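Drivers wanted for Flekside, our shared-lift service between Narkisville and Pomatbridge

Hello! I run the driver side of things at Flekside, and I'm looking for people with a car, a clean licence and a bit of patience for the Pomatbridge ring road at 8 am. We match people going the same way, you pick up a couple of them, and they chip in through the app. We've got 476 regular riders now and only 53 drivers, so you can see my problem.

You don't need to have done this before. I'd love to hear from nurses, shift workers, parents on the school run, anyone already making the trip with empty seats (I did it myself for ages with only the radio for company).

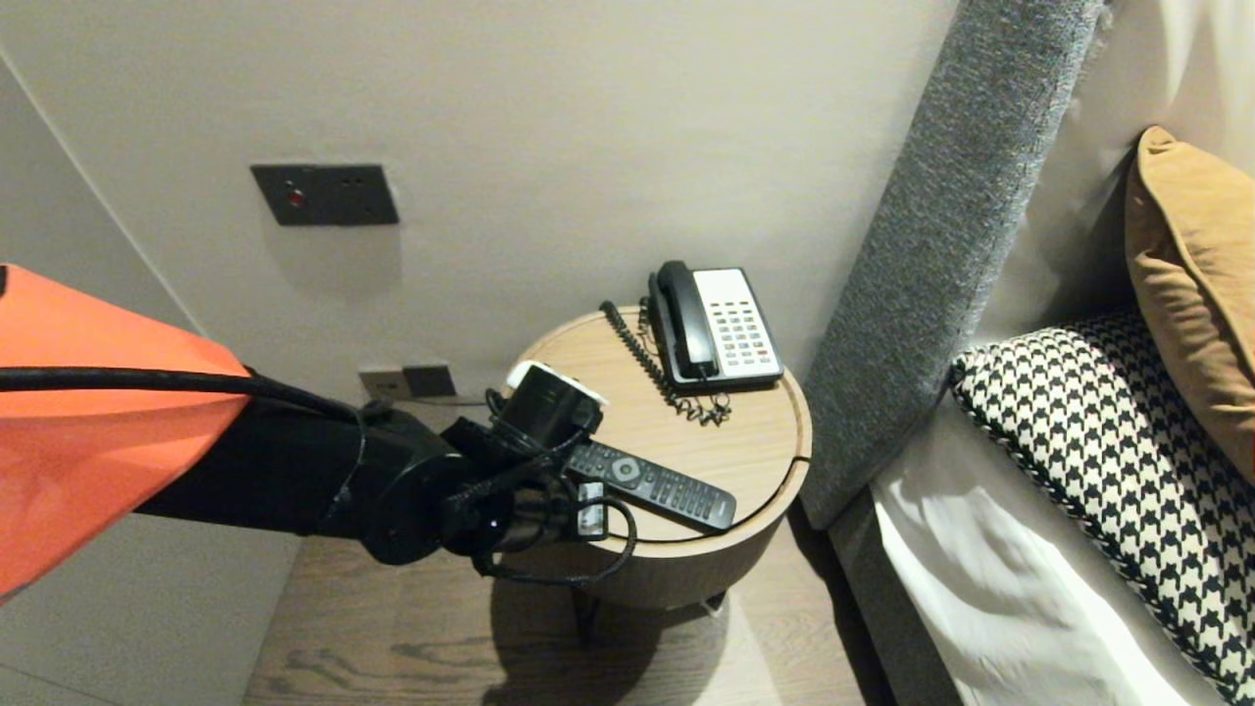 My checks are too slow, according to one of our Narkisville drivers, who told me last month that waiting for the paperwork nearly put her off and that I should say so in the advert. Fair enough, so I'm saying so. Allow 2 weeks. We look at your licence, your insurance and your MOT, then we ring both your referees, and I'm not going to skip any of it.

Once you're in, you choose your own hours. We pay 40p a mile on top of what riders put in, and every trip has a share-my-route button and a night line that a real person answers. Riders and drivers can both block each other, no explanation needed.

We start the new Quiambao route in September and I'm especially short of early birds for that one! Apply through the Drive With Us page, and tell me which mornings you could do and how many seats you've got.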